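Ticket opened 1/23/24
Product: Grirkora label software, desktop version
Subject: Labels print shifted down after the first page
Status: Solved (by me, sort of)

Hi again, me with the label trouble. I run a little mail-order seed business and I print address labels in batches, usually almost 300 at a time, and ever since I moved to the new version every sheet after page one creeps downward. Page one is perfect. Page two is a hair low, and by page 7 the street address is sitting on the next person's label!

What I've tried so far:

Restarted the program and the computer. No change.

Turned off "fit to page" in the printer window. It was already off in Grirkora but ON in the printer's own settings, so I got excited for a minute. It fixed the size of the text (yay) but not the creep.

Swapped the Prunis label sheets for plain paper and held them up to the window against a real sheet. Same drift, so I stopped blaming the labels.

Exported the batch as a PDF and printed that instead. Perfect all the way through! So the printer is fine, and the trouble is somewhere between your program and the driver.

Update, later the same evening: I found it. My template was saved in the old version, and the bottom margin had come across as 30 instead of 3. No idea how. I made a brand new template from scratch, typed the margins in by hand, and ran the whole February batch without one bad sheet. Opening the old template and fixing the number did NOT work — it jumps back to 30 the next time you open the file. You might want to look into that one.

Two leftover questions. Is there a way to bring my saved return addresses into the new template, or do I have to retype them? And does the 500 row limit on imports still apply? The help page says one thing and the program says another.

I've attached the old template file and one picture. You can close this once somebody answers those two.
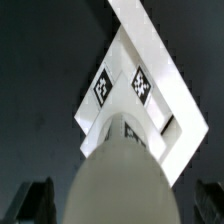
Attachment 2: white angled piece, dark background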